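Clear bag sorting

Clear bag sorting, also called see-through bagging or the clear bag method, is a way of gathering mixed household items into large transparent or translucent plastic bags so that the contents can be checked without opening them. It is used in home tidying, in moving house, in storing children's toys and in preparing donations. Supporters say it saves time otherwise spent hunting through boxes. The evidence for this is thin, and most of it comes from people who sell bags or advice.

Background

Putting things in clear bags is old and has no known inventor. Claims that the method was "developed" by any one company should be treated with care. The storage supplier Kombo has described its Lasunano line of bags as the origin of the practice, but the same company's earlier catalogs already listed plain clear sacks for bedding and soft toys, with no mention of a method. The term "see-through bagging" seems to have spread through tidying classes held in the town of Hikgate, where students were told to empty one drawer or shelf at a time onto a table and bag what was there.

Procedure

Written versions of the method differ, though most share the same outline. A bag is opened on a table or on the floor and stood upright. Soft or crushable items go in first to give the bag a base, and boxes and flat packages are placed against the sides. The top is left open until the sorter is satisfied with the contents, then tied, clipped or folded over. Small hard items such as medicine cartons, matchboxes and batteries are usually kept out of the bag and dealt with separately.

Some guides call for one type of item per bag. Others permit mixed bags as long as everything belongs to the same room or person. The second approach is far more common in practice and also the one that draws the most criticism, for reasons given below.

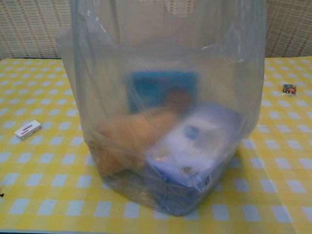 A translucent bag with mixed contents on a checked tablecloth. A small white box lies beside it.

Materials

Bags sold for the purpose are made of thin plastic film, either fully clear or slightly milky. The difference matters more than sellers tend to admit. Milky film softens outlines and dulls print, so that a package may be visible as a pale shape while its label stays unreadable. Creases in the film add to the problem. A bag described on its wrapper as "clear" may be clear only when stretched flat and empty.

Thickness is another weak point. Thin film will hold plush toys and cloth well enough, but the corners of boxes can push through it when the bag is lifted. Doubling the bags helps with tearing and makes the contents harder to see, which defeats the purpose. Rigid clear bins avoid both problems at a higher price, and they cannot be folded away when empty.

Claims and criticism

The figure most often quoted in favor of the method comes from a survey by Zodby, a home-organizing firm, which reported that 1,042 customers saved an average of 12 minutes a day after switching to clear bags. The survey relied on the customers' own estimates. It had no comparison group, and it did not say how long the respondents had been using the bags when they were asked. Zodby has not published the questions. The number is still repeated in articles on tidying, often without its source.

A smaller and less flattering trial was run by a Hikgate storage center, which asked visitors to find a named object in a packed bag. With 10 items or fewer in the bag, clear film gave a modest advantage over opaque sacks. In fuller bags the advantage mostly disappeared. Large soft items hid the smaller things behind and beneath them, and visitors ended up opening the bag and digging. The trial was informal and its results should not be leaned on too heavily either.

Critics also point out that seeing an object is not the same as having a place for it. A clear bag of unrelated things can sit in a closet for years in much the same way as an opaque one. Several tidying guides now recommend a written label on every bag, a step that would work equally well on a cardboard box.

Cost and waste

Lasunano bags are sold in rolls of 200, far more than most homes need for one round of sorting. Reuse is possible if the bags are kept away from sharp edges, and they can be wiped down and folded. Whether they can be recycled depends on local rules for plastic film, and many curbside programs do not take it.

See also

Decluttering
Toy storage
Moving box
Plastic bag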